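Home | Projects | Reports | Partners | Contact

Towel Handling Automation at the Bondolitz Laundry: Second Progress Report to the Evano Fund
March
Submitted by the Gurnano project office

1. Scope of this report

The report covers the second funding period of the towel handling project at the Bondolitz laundry. The first period dealt with the site survey and the choice of task. The second period dealt with bench work on the grasp step, a limited run beside the finishing line, and the first changes to staff duties. Spending is reported separately in the financial annex.

The task remains as agreed. Towels leave the dryers in mixed piles. A worker pulls one towel free, finds a corner, spreads the towel, checks it for stains and tears, and feeds it to the folding machine. The project automates the corner pick and the first spread. Inspection stays with staff.

2. Work completed

The bench cell was moved to a tiled room next to the finishing area at the start of the period. Power and network lines were run from the existing supply. Terry towels were used for all bench trials, as terry makes up the largest share of the Bondolitz load and is the hardest of the three fabric classes for the corner finder.

Corner picks are made from above. The arm approaches with the wrist over the folded part of the towel, presses down, closes the fingers, and lifts to a fixed height. Earlier trials used a side approach, which was dropped after the fingers repeatedly slid under the hem without closing on it.
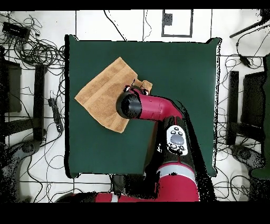
3. Results for the period

Bench trials: 3,202 pick attempts were logged. Of these, 2,437 ended with a single towel held at a corner and lifted clear of the table. The remaining attempts fall into the following groups, in order of frequency:

- grasp on an edge instead of a corner
- fingers closed on one loop layer, towel lost during the lift
- no grasp candidate found, attempt ended by the software
- stop requested by the operator

Edge grasps can be recovered by a second pick and cost time only. Lost towels are more serious on the line, where a dropped towel has to be rewashed. The lift speed was lowered midway through the period for this reason. The success figure above includes attempts made at both speeds, and we have not corrected for the change.

Line trials: 1,949 towels were passed from the cell to the folding machine during supervised shifts. All line trials took place between 6 a.m. and noon, when the load is mostly bath towels. Afternoon loads include robes and bath mats and were left out.

Cycle time is still longer than that of an experienced worker. The target in the grant agreement assumed that one cell would keep one folding machine fully supplied. At present it does not, and a worker feeds the same machine from the second side when the queue builds up.

4. Changes to staff duties

Six workers on the finishing line took part in the trials. Their duties changed in these respects.

Reaching and pulling. The pick from the pile was the task most often named in the discomfort log kept by the laundry before the project. Workers assigned to the cell no longer do it for most of the shift. They still clear tangled bundles by hand, and the bundles that reach them are now the worst ones.

Inspection. Workers beside the cell spend more of the shift looking at spread towels. Several reported tired eyes and asked for more frequent rotation. The laundry has set rotation at one hour, and the lighting over the inspection point was raised.

Stops and restarts. Each worker was trained to stop the arm, clear a towel, and restart from the home position. The training took two sessions and a supervised shift. Restarts were at first left to the project engineer, which held up the line during breaks. They are now done by the worker on duty.

Pay and grading. Cell duty is not yet a separate grade. Workers have raised the point that it includes tasks formerly done by maintenance. The laundry management will reply before the next period begins. No positions were removed during the period, and the staffing level written into the agreement was kept.

5. Deviations from plan

Delivery of the replacement finger pads from Atanasov was late by several weeks. Bench work continued with the original pads. Wear on these pads may account for part of the lost towels, and the trials will be repeated once the new set is fitted.

The plan called for a written staff survey at the midpoint. It was replaced with short interviews at shift change after few forms were returned. Interview notes are held by the laundry and are available to the fund in summary form.

6. Next period

- fit and test the new finger pads
- repeat the bench trials at the lower lift speed only
- add afternoon loads, starting with bath mats
- agree the grading of cell duty with the laundry
- route the cell cabling for permanent use at the line position

The fund is asked to approve moving the unspent travel allowance to lighting and cabling work. A request form is attached as Annex B.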